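How do I get a fuzzy blue blanket to fold flat?

Asked 16/04/2023 in Laundry & Linens

I have a Solisby throw, blue, somewhere between a fleece and a towel in feel. It came folded in a neat square and I have not been able to get it back to that since the first wash in March. I spread it out on the bed, pick up one corner and bring it across, and the fabric bunches up under the corner before I get anywhere. By the second fold the thing is as thick as a pillow and won't fit on the closet shelf. The shelf gap is 30 cm. I don't own a dryer and I'd like to avoid ironing it.
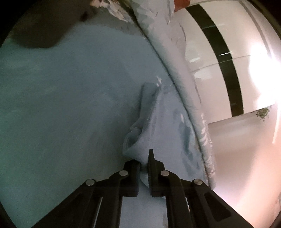 Corner lifted, rest of the blanket still spread out.

It has also gone a bit patchy in color. I don't mind that much, but if it's related to the folding problem please say so.

3 answers

Answer 1 — accepted

You're lifting by the tip. Fuzzy fabric grips itself, so one corner on its own will always curl up and drag. Take two corners of the same short side, one in each hand, and pull them apart until the edge between them is tight. Then walk that edge over to the other end and lay it down. Smooth from the fold outward with your forearm. Do the same again the other way.

After that, fold in thirds, not halves. Thirds came out at just under 30 cm on mine, but mine is a Delaunay and may be a different size. Measure yours first.

The patches are a separate thing. Could be the pile lying in different directions. Brush it with your hand and see if they move. If they don't, it's wear or a stain.

Answer 2

Roll it. I have rolled all of ours for years and they stand up in a basket at the end of the bed.

Answer 3

Agree with the first answer about two corners. I'd add — do it on the floor if you have the space. A mattress gives when you lean on it and the layers shift. Also skip fabric softener, mine got more slippery with it and wouldn't hold a crease at all. I used the Tridik one, maybe others are fine.

Comment on Answer 3: no softener here, just powder. Will try the floor.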